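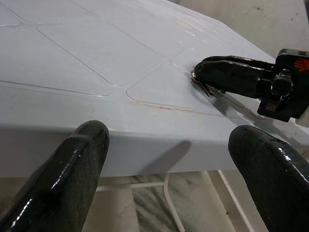
Ninanell's solar hot water trial gets a second winter, and still no meter readings

5 min read

The town of Ninanell will keep its solar hot water trial going through a second winter, the town office confirmed in February, even though the figures that were supposed to settle the matter have yet to be published.

The trial covers 6 public buildings, among them the swimming pool, the fire station and the branch library. Each was fitted with roof collectors and a storage tank by Bahrami, a heating contractor based in the next county. When the project was announced, residents were told it would cut the gas used for hot water by more than half. A year on, the town says the systems are "performing in line with expectations." It has not said what the expectations were, or who measured the performance.

Asked for monthly gas bills from before and after the work, the town office sent a two-page summary. It shows a single bar for each building, labeled "estimated savings," with no units on the vertical axis. A footnote says the estimates come from the design software used to size the systems. So the chart shows what the collectors were expected to do before anyone put them on a roof. It can't tell a reader what they did in January.

That would matter less if the estimates had a good record. Solar hot water is old, well-understood equipment, and a properly sized system on a building that uses plenty of warm water in the daytime can do a lot of useful work. The pool probably qualifies. The library, where hot water means two restroom sinks and a staff kitchen, is harder to defend. Its tank holds 200 gallons. It would take a very busy day at the library to get through that, and a tank of hot water sitting unused loses heat to the room whether the sun paid for it or not.

The town's answer is that the same tank was ordered for all of the buildings to keep the price down and make servicing simpler. Bahrami gave the same explanation in nearly the same words. Neither would give the price of a smaller tank.

Then there is the cold. Ninanell gets hard freezes most winters, and the systems deal with that by running a mix of water and antifreeze in a closed loop between the roof and the tank. The heat crosses over through a coil, so the antifreeze never touches the tap water. It is a standard arrangement and a sensible one. It also needs a pump, a controller and a fluid check every so often, and none of those appears in the payback estimate handed out at the public meeting. The estimate assumes no repairs at all.

There have already been repairs. Service slips released by the town show 3 pump replacements since the systems were switched on, two of them at the fire station. Bahrami calls this normal for a first year and says the pumps were covered by warranty. The warranty on pumps runs out before next winter. The town office did not answer when asked who pays after that.

The controllers come from Duser, which advertises them as able to log tank and collector temperatures every few minutes. That sounds like exactly what a trial would want. According to the town, the logging was switched on in only two of the buildings, and the records from one of those were overwritten when the controller's memory filled up. The remaining set, from the pool, has been promised to the public "in the spring." A similar promise was made last fall.

Temperatures alone won't answer the question in any case. To know how much energy a system delivers, you need a flow reading as well, and to know how much gas it saved, you need the gas meter. The pool shares a meter with the community hall next door. The hall had new windows put in during the same year, so any drop in the combined bill will have at least two parents claiming it.

Brarivico, the energy consultancy hired to review the trial, is due to deliver its report before summer. Its contract, which the town did release, asks for a review of "documents supplied by the project partners." It does not ask for any measurement on site. Brarivico said by email that it would note gaps in the data where it found them, and that it was too early to discuss conclusions. The firm also confirmed that it helped prepare the original grant application. It sees no conflict in doing both jobs.

Supporters of the project say the criticism misses the point. They argue that the grant covered most of the cost, that the roofs were there anyway, and that a town has to start somewhere. Some of that is fair. A grant is still public money, though, and "we had to start somewhere" is an odd thing to say about a trial whose stated purpose was to find out whether the rest of the town's buildings should follow.

That decision may be coming sooner than the evidence. A draft spending plan now open for comment sets aside money for a second phase, covering the middle school and the senior housing on the north side. Senior housing is a far better match for solar hot water than a library, with people bathing and doing laundry all through the week. It would be a shame to see a reasonable idea approved on the strength of a chart with no numbers on it.

The town office says gas and flow meters for the second phase are "under consideration." They are listed in the draft as an optional extra.

Written comments on the spending plan can be left at the town office until 6 p.m. on the last working day of the month.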